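Home | Topics | Work and pay | Ask | Log in

Moved from making beds to recording bed-making. What happens to the rest of us?

posted by stostumari

I work in housekeeping for a firm that looks after serviced flats in Nestthorpe. In September our manager signed up with Skilitz, who are teaching robots to do bedrooms. Two of us have been taken off the rota to do the recording. You hold a gripper and do the ordinary jobs with it – pillows, sheets, folding cloths, shifting things off the bed – and the movements are saved for training.
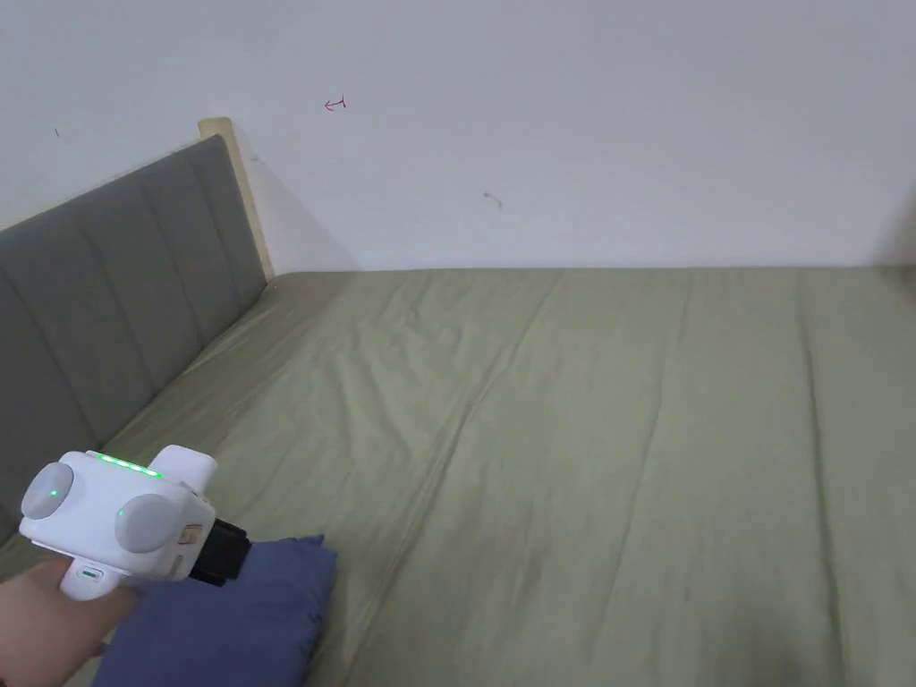

The target is 500 recordings each before the trial ends. Pay is the same hourly rate, but we've lost the piece bonus we used to get per flat, and the people still on the rota have our rooms as well as their own. Nothing has been said about afterwards. I don't mind the work. My wrist aches by mid-afternoon and it's slow compared with using your hands.

Can they change my job like this without a new contract, and should I be asking for the bonus back?

Nestthorpe_nights

Look at your contract first, mainly the job title and whether there's a line about "other reasonable duties". Most have one. It may cover a short trial, but it doesn't automatically let them cut your pay. If the bonus is written down, or has been paid regularly for a long time, you have something to argue with. Work out what you've lost per week and put it in an email to your manager. Ask three things in the same email: when the trial ends, whether you go back to your old rota, and what happens to the rooms you used to do.

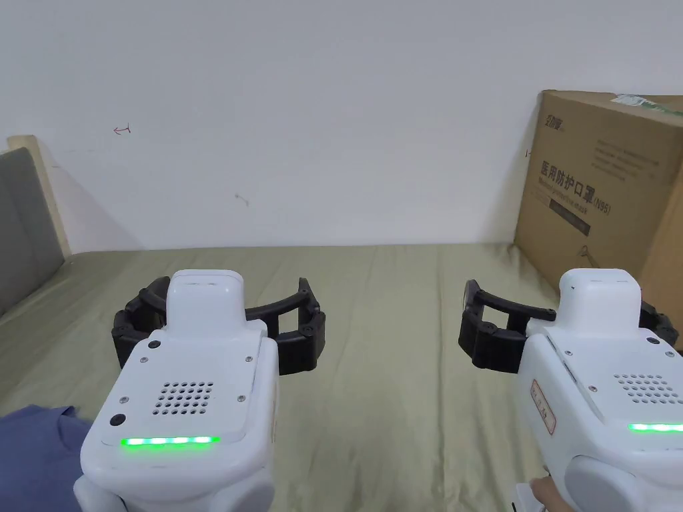

On the wrist, report it now and get it in the accident book, even if it seems minor. We had hand-held kit at my last place, in a warehouse, and were given a break of ten minutes after every 50 minutes of use. We only got that once people had started writing it down. Ask for a risk assessment too. Yours was probably done for trolleys and cleaning products and won't mention grippers at all.

Your colleagues on the rota should write in separately about the extra rooms. It's a different complaint and it will get lost if you put it in with yours. 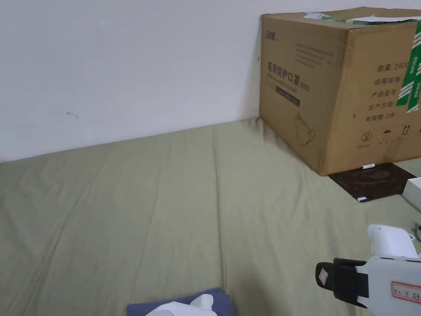 Wei: just ask for more money, they need you more than you need them. When our place brought in machines for the laundry they said no jobs would go and then they didn't replace anyone who left. Took roughly 2 years. So get it in writing – that's my advice. Don't know about the contract side, sorry.

Contact us | Terms | © Community Help Pages | Back to top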